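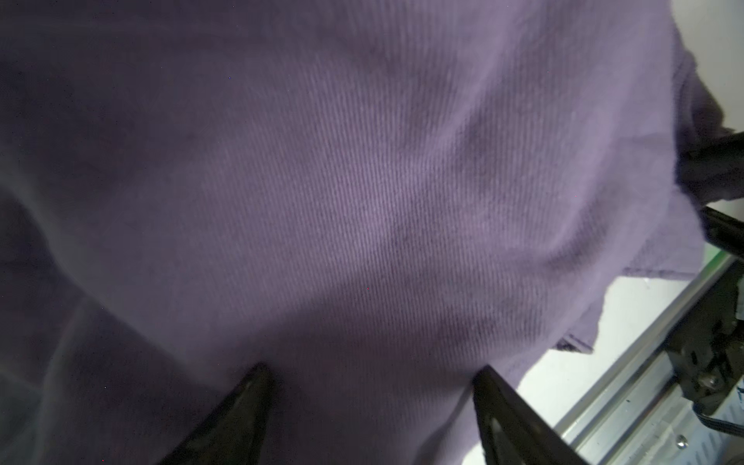
How often do the gripper fingers on a cloth-handling cell need to be replaced?
At Jirkthorpe, fingers are changed as a pair after 300 hours of running time, or sooner if a tip snags on the test fabric.

About Jirkthorpe

Jirkthorpe sets up and maintains robot cells that pick, lift and fold fabric. Our workshop is in Wolde. Most of our customers run small garment finishing lines and have one or two cells each.

What we look after

The bulk of our work is on the Huvach cell, a bench-mounted unit with a camera at the wrist. Cloth is hard on this kind of equipment. Lint collects behind the finger mounts, screws work loose, and cables rub where they bend. We have 1,861 service visits on record, and lint shows up in most of the reports.

How a service runs

Power is locked out first. The fingers come off, the mounts are brushed clean, and every screw is set back to the torque on the cell's own sheet. The wrist camera is then checked against a printed target. If the reading has drifted, the camera is realigned before anything else is touched.

The last step is a grasp test of 32 picks on cloth. Seams, hems and frayed edges are included – a cell that only picks flat fabric has not been tested. The full log goes to the customer the same day. 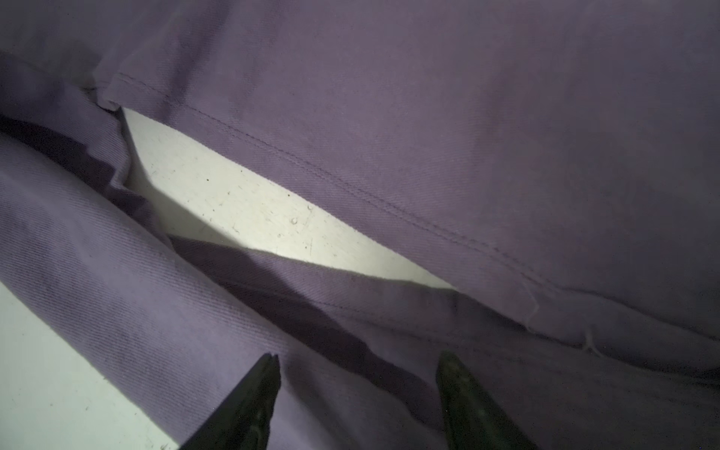
Gripper fingers over folded purple twill, with a stitched seam and loose threads at the edge.

Parts and records

We hold 163 part numbers in Wolde, mainly fingers, mounts, cables and camera brackets. Older cells with the Stisitz controller are still supported, though replacement boards for these are repaired units. Settings are backed up at every visit and kept for the life of the cell.

Service bookings for the winter shutdown open in October.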